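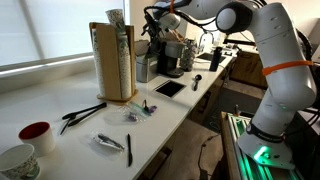
Section 4: Recording your first batch at the counter
By Naima Berrada
Updated in March

Okay, you've got the arm bolted down and the Sqalli recorder talking to it, so now comes the part I like — collecting examples! The job in this section is the Rarnadcombe coffee counter: cups, plastic cutlery, small bagged items, and plenty of clutter. We want 412 good episodes out of it before anybody trains anything.

1. Check the light on the base. Green means you can go on. Any other color, go back to Section 3.

2. Look at your cables up by the tool end. Swing the arm slowly by hand to the far end of the counter and back and watch that nothing snags on the faucet or the coffee maker. The orange strap on the upper segment should be snug. I cinch mine tight and tug it twice.

3. Scatter the items. Really scatter them! My first batch had every fork lined up like a place setting and the model fell to bits the moment a fork pointed the other way (that was a sad afternoon). Lay a cup on its side. Turn a knife so the blade faces the back of the counter. Leave some of the cutlery in its plastic wrapper.

Note: Leave the wooden cup tower where it is for the whole batch. We move it in Section 5.

4. Open Sqalli, pick the task name from the list, and type your initials. Please don't make up your own task names. I spent most of a week merging "cup_up" and "cupUp" and I'm still a bit sore about it.

5. Press Record, wait for the beep, then do one task from start to finish. Standing a cup up takes me 15 seconds. If you fumble, keep going and fix it, and tag the episode "recovered" when you're done. Those are gold.

Caution: Keep your free hand off the counter while the arm is live. Step over the power cord on the floor when you walk around to reset things.

6. Press Stop, bring the arm home, and mark the episode good, recovered or junk. Junk is for a dropped connection or a person walking through.

7. Move everything before the next one. Even a few inches helps. After every 4 episodes, swap at least one item for something different, and change where you start the arm from.

Note: Daylight through the window shades changes a lot over a day, so spread the batch out. I do some in the morning and some after lunch — the pale counter looks completely different to the cameras by then.

8. At the end of a session, run the Zerkness checker on the folder. It flags missing frames and episodes over 2,000 steps. Those are usually me forgetting to press Stop.

If the checker comes back clean, upload to Tatent and go get yourself a coffee.

Comments (3)

Gladys Kashindye: Does a knife still in its wrapper count as "knife" or "packet"? I've been tagging them packet.

Naima Berrada: Packet is right, Gladys! I'll add it to step 4.

pdell: step 6 home button is greyed out for me until I close the preview window, anyone else?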